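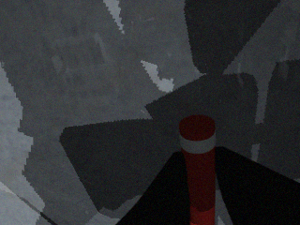 4. Changes in Work at the Jandellow Filling Plant

4.1 Tasks before and after installation

Before the cells were installed, packing at Jandellow was done by hand on two lines. A packer took filled canisters off the belt, checked the cap, and stood them in a carton. Packers changed lines at the midday break and set their own pace within the hour's target. The Ledari cells took over the pick and the placing. What remained for the packers was clearing stops, feeding cartons, and a new task that the plant calls rehearsal.

In rehearsal, a pick is run in simulation before it is allowed on the line. An operator watches the grasp from the gripper's own viewpoint and marks it as usable or not. Figure 3 shows one such view, with a red cylinder between the two fingers and heavy shadows on the gray surface behind it. Operators go through 50 of these views in a sitting. The plant had planned for engineers to do this, but by November it had passed to former packers, who knew which canisters dented and where.

Figure 3. Simulated gripper view of a red cylinder with a gray band below its cap.

4.2 Operator accounts

We interviewed 15 employees, 13 of whom had packed by hand. Most said the work was easier on the shoulders and wrists. Opinions on rehearsal were more divided. Loan Lương, a packer for most of her time at the plant, liked having a say in how the cell was set up, but found the dark views tiring: "You look at shadows all morning and then you go out on the floor and the lights are too strong." Tín Đồng said that he missed talking across the belt. The rehearsal desks face a wall, and two people seldom sit there at once.

Pay was raised more often than we expected. Rehearsal was entered in the shift system as a light duty, at the same grade as carton feeding. Sang Chu, the shift lead, had asked for a separate grade and had not received an answer when our visits ended. Several operators pointed out that a wrong mark at the desk could stop a line for the rest of a shift, and that a packer's mistake had never cost more than one carton.

4.3 Stops and responsibility

The cell log lists 300 stops over the study period. Operators cleared most of them without calling maintenance, although the written procedure required a call each time. Nga Hồ, who wrote the procedure, told us she knew it was not followed and was revising it. We return to this gap in Section 5.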